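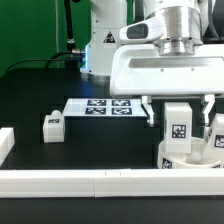
A bowl is one of the oldest things people have made, and we still use one almost every day. It has a job that looks very simple: it keeps things together. Think of what happens when you put peas on a flat board and carry the board across the kitchen. Now think of the same peas in a bowl. The white bowl in the picture has blocks in it, and they do not sit in the same way. One block stands upright. The other one is tilted and leans. On a flat table a leaning block needs a friend to lean on, but in a bowl the side can do this work.

What is a rim?

The rim is the top edge of the bowl. Run your finger along the rim of your breakfast bowl (when it is empty, please) and you will come back to the place where you started. In many bowls the rim is a little thicker than the rest. A thin edge can chip or bend, and a thick edge is also nicer for the lips when you drink the last milk.

Why do the sides curve?

Put a marble at the edge of a curved bowl and let it go. It rolls down, goes up a little on the other side, and comes down again. After some time it stops at the lowest place. The curved side always leads the marble to the bottom. A spoon likes this shape too - it can follow the curve and collect the soup, while in a square box a lot of soup would hide in the corners.

A block is different from a marble. It has flat faces and it does not roll, so it may stay where you have put it, or slide until one of its edges meets the side.

Is an oval bowl still a bowl?

Yes. A bowl can be round, oval or even square. But be careful with your eyes! A round bowl looks round when you see it from straight above. When you tilt it, the rim seems to become long and narrow. The bowl has not changed, only the way you look at it. Artists practice this for a long time, and you can practice it too with a cup and a pencil.

Some bowl shapes are not for food at all. They can have rings, collars and bumps inside, which would be very annoying under your soup. A ring that stands up around a hole is called a collar, like the collar of a shirt, which stands up around your neck. When a collar goes up in steps, with a wide ring first and a narrower ring after it, we say that it is stepped. 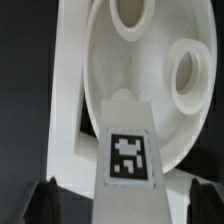 A tilted bowl shape in white plastic. Look for the stepped collar on the right side.

Look also at the soft gray shading on the inside. The plastic is pale, but a curved surface does not catch the same light everywhere. Your eyes use these lighter and darker parts to understand that the shape is hollow.

Try it at home

You need a bowl, a flat plate, a marble and 2 small building blocks. First put the marble on the plate and walk slowly to the door. Then do the same with the bowl. After this, stand one block in the bowl and lean the other one on the side. Turn the bowl gently. Which block moves first? Draw what you saw, and write the word "rim" in the right place on your drawing.

Text: Ubaldo Parisi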